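Tischplatte Runine 106, Mattweiß

Geliefert wird die Platte einzeln, Gestell und Schrauben sind separat zu bestellen. Kantenlänge laut Datenblatt 106 cm, nachgemessen ebenso. Die Vorbohrungen passen zum Gestell von Kincaid, bei anderen muss man selbst bohren (Tiefe maximal 24 mm).

Matte Oberflächen zeigen Fingerabdrücke weniger als glänzende, halten aber Fett stärker fest. Kaffee ließ sich mit lauwarmem Wasser entfernen, Kurkuma hinterließ einen blassen Rand.
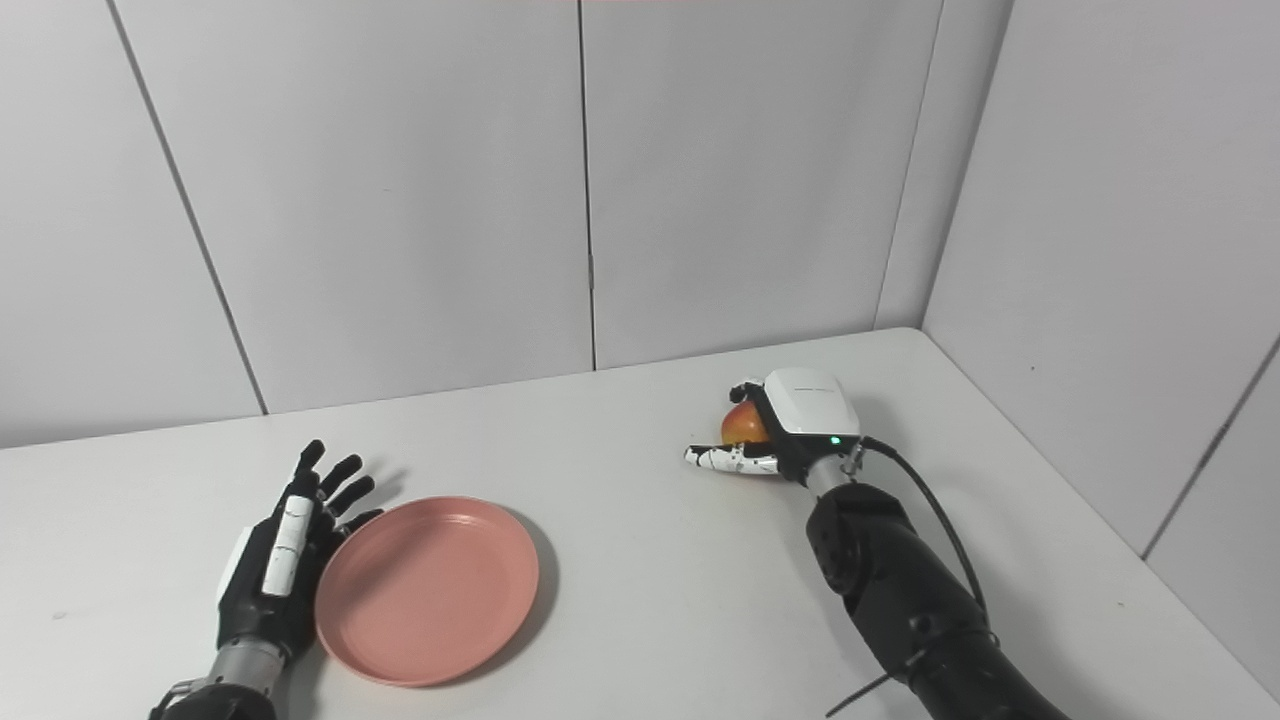 Scheuermilch ist laut Anleitung nicht zulässig. Ein Mikrofasertuch mit etwas Spülmittel genügt im Alltag. Die Kanten sind sauber verarbeitet, an einer Ecke war der Radius etwas ungleichmäßig. Preis: 300 Euro ohne Versand. Vier von fünf Punkten.

Tyra Skjelbred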